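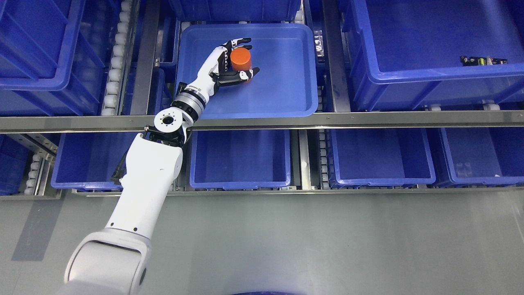
The four-day week has reached Bimville, and the press releases are glowing. Gromidine, which packs and posts spare parts for kitchen appliances, moved its staff to shorter hours last October on full pay. Output held up, the company says. Sick days fell. Everyone is happier.

Perhaps they are. But the happiness figure comes from a survey that 65 people answered, out of a payroll of 1081, and the questions were written by the department that proposed the scheme. I asked to see them and was sent a brochure.

Then there are the hours themselves. Shifts at the Talpur Road site now start at six and finish well after the school run — a fine bargain if you have no children and live close by. The 22 bus doesn't run that early.

Braler, a smaller rival across town, tried much the same thing and dropped it after five months. It put out no press release, and its managers wouldn't discuss the reasons with me. Two former packers would. They said the work had simply been squeezed, and that they spent the extra day asleep.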